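February 19, 2025

Slept badly, then spent most of the morning on the toy bricks again. Urs Frei came by before lunch with the new list from Fundex and read it to me standing up, coat still on, as though sitting down would commit him to it. I am to believe that a handful of bricks, put one on another in the right order, tells you something worth knowing. I have my doubts. I had them last April as well, and was told to wait and see, and I have waited.

The list says blue goes on green. Fine. It doesn't say how squarely, and that is where all the arguing starts. Urs thinks that if the one is resting on the other then it counts. I think a child of four would want it pressed down until it clicks. We went back and forth over this for far too long and then he ate my second sandwich.

What annoys me is the word "tidy", which appears twice in the notes and is explained neither time. Tidy for whom? Bricks lying close together look tidy to Urs. To me they look like the floor of my sister's front room on the day after Christmas, only with better tiles. 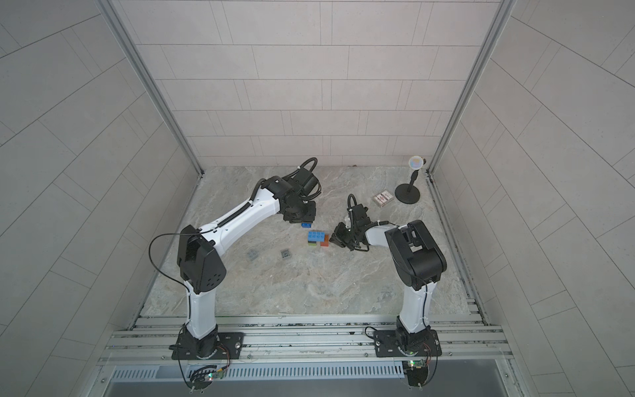
Blue on green, orange-red to the right. Mirror at the back.

The mirror is another thing. It's a nice enough little round mirror on a black stand, the sort you'd shave with, and I have nothing against it. But Maurya swears it makes the whole business harder and therefore better, and I can't get anyone to tell me why harder is better. The same goes for the box, the small white and dark red one. Maurya calls it "clutter of the right kind". I wrote that down so that I could be cross about it later, and now I am.

I did like the floor more than I expected to. When Endik said grey marble pattern I pictured a hotel lavatory, and said so, and with the white walls I wasn't far off. But the colours stand out on it. The orange-red especially. The dark blue block is less of a success, being too near in colour to the bigger blue one, and I'd swap it for a yellow if it were up to me. It isn't up to me. There is a form for swapping a brick. I have seen the form.

Bill from Drullen in the afternoon post: 1,737 for the first lot and 3,038 for the second, with no explanation of what the second lot is. Urs says it will all be clear when the paperwork arrives. He said that of the first lot too. I've put the bill under the kettle, where at least I'll see it.

Tea, then 10 minutes on the telephone with Endik, who is cheerful about everything and so no help. He says by spring we'll be on to cups and spoons. I asked whether we might get a brick to stay on a brick first. He laughed, though I was asking.

Rain all evening. Found a green brick in my cardigan pocket when I went to hang it up – no idea how long I'd been carrying it round. It's on the windowsill now. Must remember to take it back in the morning, and to ask Urs about the form.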